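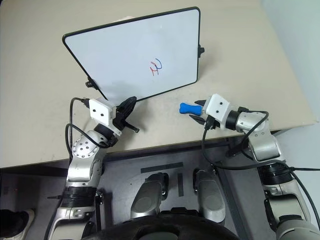
3.2. Materiales y superficie de escritura

Las sesiones se realizaron con pizarras blancas pequeñas, de marco negro fino y esquinas redondeadas, apoyadas en una mesa de color claro. Se descartó la pizarra mural del aula porque en el estudio anterior (Brzozowska y Pawlak) el tamaño del soporte influía en la extensión de lo escrito y dificultaba comparar unos trazos con otros. Una pizarra de mesa obliga a trabajar en poco espacio y se limpia en unos segundos.

Cada pizarra se usó con dos rotuladores, uno rojo y otro azul. El rojo correspondía al primer turno y el azul al segundo, de modo que en las marcas superpuestas pudiera saberse qué color se había aplicado encima. Los trazos se clasificaron en 4 categorías: línea aislada, forma cerrada, signo parecido a una letra y garabato compuesto. Esta última reúne los casos en que los dos colores se cruzan y no es posible separar las formas sin recurrir al orden de los turnos. En total se codificaron 3.689 trazos, de los cuales se excluyeron los que no alcanzaban la longitud mínima fijada en el protocolo de Torham.

La codificación corrió a cargo de dos personas que trabajaron por separado. Las discrepancias, casi todas entre signo parecido a una letra y garabato compuesto, las resolvió Edmund Gajewski sin conocer el turno de origen. Zewditu Tamiru revisó después una submuestra de 2.000 trazos con los mismos criterios.

3.3. Borrado y estado de la superficie

El borrado se trató como una fase propia del procedimiento y no como un simple intervalo entre tareas. Una superficie lacada conserva restos de tinta que apenas se aprecian de frente y que sí aparecen con luz lateral. En las pruebas piloto de Stostton esos restos se confundieron varias veces con trazos débiles, y hubo que repetir la codificación de una serie completa. Desde entonces se dejó un margen de 30 segundos entre el último trazo y la primera pasada del borrador. 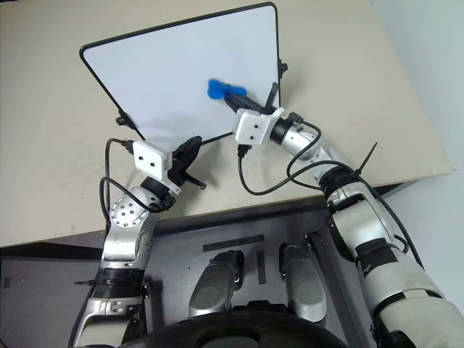 Figura 4. Pizarra de mesa y borrador azul sobre la superficie de escritura.

El protocolo pedía pasadas rectas, de un borde al opuesto, con el borrador apoyado en toda su base. Las pasadas circulares, más habituales en el uso cotidiano, tienden a extender el pigmento – sobre todo el rojo – hacia zonas que estaban limpias. No se emplearon líquidos durante las sesiones; la limpieza con paño húmedo se reservó para el final de la jornada.

La inclinación de la pizarra se mantuvo en todas las tareas. Esto tiene un inconveniente conocido: la parte inferior del tablero queda a menudo en sombra o recoge reflejos, y un resto gris de tinta puede pasar inadvertido en ella. Ilgın Ateş propuso revisar esa franja por separado, y así se hizo a partir de mayo. Las sesiones anteriores se conservan en el corpus con una marca que permite excluirlas del análisis.

Para valorar el estado de la superficie se utilizó la escala de Gurinov en su versión abreviada, que distingue entre tablero limpio, velo general y resto localizado. El velo general no invalidaba la tarea siguiente. El resto localizado sí, y en ese caso la pizarra se retiraba y se sustituía por otra del mismo modelo.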